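# Gripper slips: your questions answered

Thank you to everyone who wrote in after the September notice about the hand-held grippers. Quite a few of you asked the same things in different words, so I've gathered the answers here and tried to keep them plain. – Marilou Belmonte, Erkdale bench

### What went wrong, in a nutshell?

The Tagle grippers started letting go of thin things. Boxes and cups were fine, but a pencil would roll a little between the fingers and then drop, usually on the way to the organizer. We logged 254 drops out of 2352 pick-ups before we stopped and had a proper look.
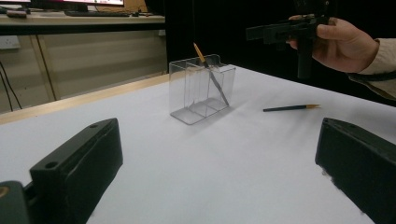

The trouble came down to the finger pads. They wear faster along the lower edge than in the middle, so a pair can look perfectly good from above and still have very little left to hold with at the tip. A wide object never touches that part, and that's how it got past us for so long.

### Is it safe to keep using mine?

For light, blunt objects, yes. Please hold off on anything sharp or breakable until you've done the pad check, and keep your other hand out from under the jaws. We had one pinched thumb (a sore one, but no stitches, thank goodness) when somebody tried to catch a falling tool.

### How do I check the pads?

Close the jaws gently on something slim and hold it upright over the table for a slow count of 17. Then turn your wrist a little each way. If the object tilts or creeps, even a tiny bit, take the gripper out of use and put a red tag on it.

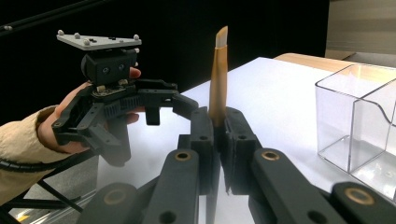 Do look at the inner edges as well, under a good light and from both sides. Ragged edges mean new pads, even if the hold test went well. Change both pads together, please – an old one paired with a new one pulls the object sideways.

### How often should pads be changed?

We used to say every 3000 closes. We've now halved that for anyone handling thin objects.

### Do I have to redo my recordings?

Only the ones with a drop in them. Mark those as "slip" in Zulis and leave the rest alone.

### Where do I get new pads?

Zorero has them in stock. Orders in by noon Thursday go out the same afternoon.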